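Cartón ondulado

El cartón ondulado es un material de embalaje formado por una o varias hojas de papel onduladas, pegadas entre hojas lisas llamadas caras o liners. Se usa sobre todo para cajas de transporte, separadores y expositores.

Estructura

La versión más común es la de pared simple, con 2 caras lisas y una hoja ondulada en medio. Las ondas trabajan como pequeños arcos - por eso la resistencia es mucho mayor en la dirección vertical de los canales que en la transversal. El pegamento habitual es de almidón, generalmente de maíz, trigo o patata.

Fabricación

En la máquina onduladora, el papel pasa con calor y vapor entre dos rodillos dentados, y después se pega a la primera cara. La segunda cara se añade en otra sección. La plancha continua se seca, se hiende y se corta a medida. Las hendiduras marcan las líneas por donde la caja será doblada.
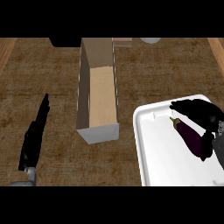

La fábrica Horrocks, en Emthorpe, producía cajas para la industria textil de la zona y llegó a ocupar a 225 trabajadores. Su archivo conserva 29 cuadernos de taller con medidas y pedidos, estudiados por la historiadora Eirini Karras.

Reciclaje

El cartón usado se deshace en agua para recuperar la fibra. En cada ciclo las fibras se hacen más cortas, y por este motivo se mezcla a menudo una parte de fibra virgen. La grasa, la cera y algunas cintas adhesivas dificultan el proceso.

Véase también

Papel kraft
Cartón compacto
Embalaje

Última revisión: 28 de septiembre de 2019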